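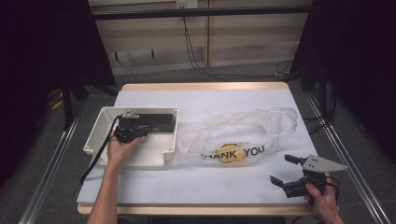 机の上の小型機器をケースに収めるときのケーブル処理

ルーターやハブ、外付けドライブのような小さな機器を樹脂ケースに入れて使う場合、故障の原因になりやすいのは本体よりもケーブルの出口です。このページでは、市販のケースに機器を収め、ケーブルを引き出して固定するまでの手順をまとめます。

用意するもの
・ふた付きの樹脂ケース
・面ファスナーの結束バンド
・ゴムブッシュ(ケーブル径に合うもの)
・丸やすり、ステップドリル
・両面テープまたはゴム足
・定規と鉛筆

1. 寸法を測る
機器の縦、横、高さを測ります。コネクタを差した状態の長さも必ず測ってください。L字プラグでなければ、プラグの根元からケーブルが曲がり始めるところまでの長さが要ります。ケースの内寸は、この長さに15 mmを足した値より大きいものを選びます。カタログの寸法は外寸のことが多く、私はSkandholmのケースで一度間違えて買い直しました。

2. 仮置きする
作業台に紙を敷き、ケースの底に機器を置きます。通気口が壁に向いていないか、ランプが見える向きか、ボタンに指が届くかを確認します。向きが決まったら、底に鉛筆で四隅の位置を書いておきます。

3. 出口の位置を決める
コネクタの正面に穴を開けると配線は短くなりますが、引っ張られた力がそのまま端子にかかります。横に少しずらし、ケースの中でゆるく曲げてから外に出します。曲げの半径はケーブル径の5倍以上を目安にしてください。壁の低いケースなら、穴を開けずに縁を越えて外へ出す方法もあります。その場合は縁に保護材を巻きます。

4. 穴を開ける
ステップドリルで小さい径から広げます。樹脂は熱で溶けるので低速で回し、裏に当て木をします。開けたら丸やすりでバリを取り、ゴムブッシュをはめます。ブッシュの溝が壁の厚みに合わないとすぐ外れるので、Clirumの薄板用のように溝の狭いものを使います。

5. ケーブルを固定する
ケースの内側、出口の手前で結束バンドを留めます。樹脂の結束バンドを強く締めると被覆がつぶれます。面ファスナー式を使い、指で押してケーブルがわずかに動くくらいにします。外から軽く引いてみて、コネクタ側が動かなければ合格です。

6. 本体を固定する
発熱の少ない機器は両面テープで構いません。温かくなる機器はゴム足で底から浮かせ、ふたにも通気の穴を開けます。電源アダプターは同じケースに入れないでください。

7. 試運転
ふたを開けたまま一時間ほど使い、次にふたを閉めて同じ時間使います。触って熱いと感じたら穴を増やすか、ひと回り大きいケースに替えます。

2月に作った最初のケースは今も玄関の棚で使っています。直したのはブッシュだけです。

コメント

Panya Kamolrat
ステップドリルがない場合、熱したはんだごてで開けても大丈夫ですか。

Kimutai Biwott
縁がきれいになりませんし、煙も出るのでやめたほうがいいです。ハンドリーマーなら安く買えます。

Upendo Kombo
Voselのケースは内側にリブがあって、底に平らに置けませんでした。購入前に内側の写真を見たほうがいいです。

Flynn Hollis
手順3の曲げ半径ですが、光ケーブルだともっと大きく取る必要があります。メーカーの指定を見てください。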